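Akanda (synthesiser module)

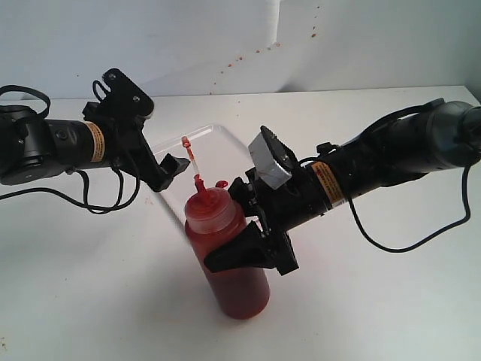

The Akanda is an analogue delay module for modular synthesisers, sold by the small firm Rokeo from its workshop in Grustham. It was designed by Alois Grabner and uses bucket-brigade chips, a type of delay line in which the signal is passed along a chain of capacitors. Rokeo describes its sound as "untouched by digital thinking", a claim that has been disputed.

Design

The module is 28 HP wide, which is large for a delay with a single input. It has 2 delay lines that can be run in series or in parallel, with separate feedback controls and a shared clock. A filter before each line removes high frequencies that would otherwise turn into audible whine. At long settings the whine can still be heard, and the manual advises turning the treble down.

The maximum delay time is given as 296 milliseconds per line. Owners who measured their own units have posted shorter figures, and Rokeo has not said how its number was reached. The clock is controlled by a small microprocessor, so the description of the module as wholly analogue applies to the audio path only. Early sales pages did not make this distinction.

History

Grabner had earlier built the Skatum, a spring reverb that was withdrawn after complaints about hum. According to Rokeo, the Akanda grew out of a forgotten prototype found in a drawer. No picture or circuit diagram of this prototype has been published, and the story first appeared in the launch material. The firm says that more than 3,000 units have been sold, a figure that includes kits and has never been broken down.

Reception

Reviewers mostly liked the warm, slightly dull repeats and the way the two lines drift apart when run in parallel. Opinion on value was cooler. Several noted that the chips are also found in much cheaper guitar pedals, and one blind listening test on a users' forum found little agreement on which recordings featured the Akanda. The test was small and the levels were not matched, so it settles very little either way.

A revised version with a quieter power section went on sale in October. The front panel is unchanged.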